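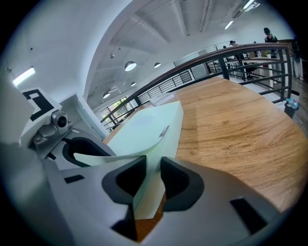

The Welura Tabletop Handling Collection documents the handling of thin, flexible household articles on ordinary furniture. It was prepared by the Celance office under the direction of Hildegard Kramer and comprises 1,992 records. Articles were selected for their tendency to bend, curl or lift when held. A pale mint-green article with a rolled lip along one side, handled beside a wooden tabletop, is typical of the material. Small tags or labels are left in place on the articles and form part of the record.

Contents
The collection is divided into 4 parts: single articles, stacked articles, folded articles, and articles returned to storage. Each part has its own folder and its own index file. The index gives the record number, the article group, the room and the name of the person who entered the record.

Rooms and furniture
Work was carried out in furnished rooms under normal indoor lighting. Tables were used as found. Wood grain, scratches and worn finishes were not covered, and railings, walls and light fixtures in the surroundings were left unchanged. Users who require a plain background should consult the Prolum subset, in which a single cloth was used throughout.

Article groups
Articles are grouped by general form: sheet, sleeve, tray and pouch. Color is recorded in everyday terms (pale green, off-white, brown) and should not be treated as a measured value. Material is entered only where it was stated on the packaging.

Known limitations
Pale articles are more common than dark ones. The folded group contains 40 articles and should not be used alone to draw conclusions about folding in general. Records entered before October use the older term "wrap" for both sheets and sleeves. These entries have not been corrected.

Use and citation
The collection may be used for research and teaching. Redistribution requires written permission from Wendt. Publications should cite the collection by its full title and state which parts were used.

Maintenance
Corrections to the index files are handled by Vinzenz Mayrhofer. Requests should include the record number, the current entry and the proposed wording. Withdrawn records keep their numbers, and the numbers are not reassigned.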